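Wanted: two or three patient people for a two-armed robot build, Zindstead shared workshop

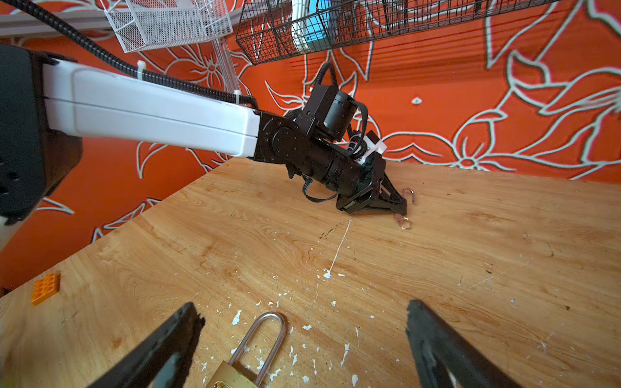
One reader of our first notice wrote back that she had no degree, no garage and a long history of stripping screws, and was there any point in applying. Yes, there is. Please apply. We have stripped plenty of our own and keep a jar of them.

The project is called Talar. It has two arms, a camera on the wrist, a lot of cable ties and a to-do list that has been growing since January. The aim is for the pair to sort the small stuff that piles up on a workbench: padlocks, hooks, split rings, the odd toy brick. A child of 4 can do this. Talar can do it on good evenings.

What you'd be doing

Laying out objects, starting a run, writing down what happened, starting it again. Rerouting cables. Tightening whatever has worked loose. We have logged 484 runs so far and would like the next batch logged in handwriting someone can read.

If you write code, there is plenty of that too, most of it in a folder named "old" that we still use every day.

What we're looking for

Steady hands, or at least steady moods. You should be able to watch a gripper miss a hook by the width of a fingernail and want to know why. Experience with motors is welcome. Strong opinions about tabs and spaces can stay at home.

Hours and pay

Two evenings a week, 5 weeks to start, with more if we can still stand each other. We pay $60 an evening out of the Clurov small projects fund, plus dinner from Gulyás next door, where the soup is better than our soldering.

How to apply

Send a few lines about something you fixed, or made worse, to the Talar mailbox at the workshop front desk. No résumés, please. We'll answer everyone by the end of July 2025 and invite a handful in to try an evening. Wear shoes you don't mind dropping a screwdriver on.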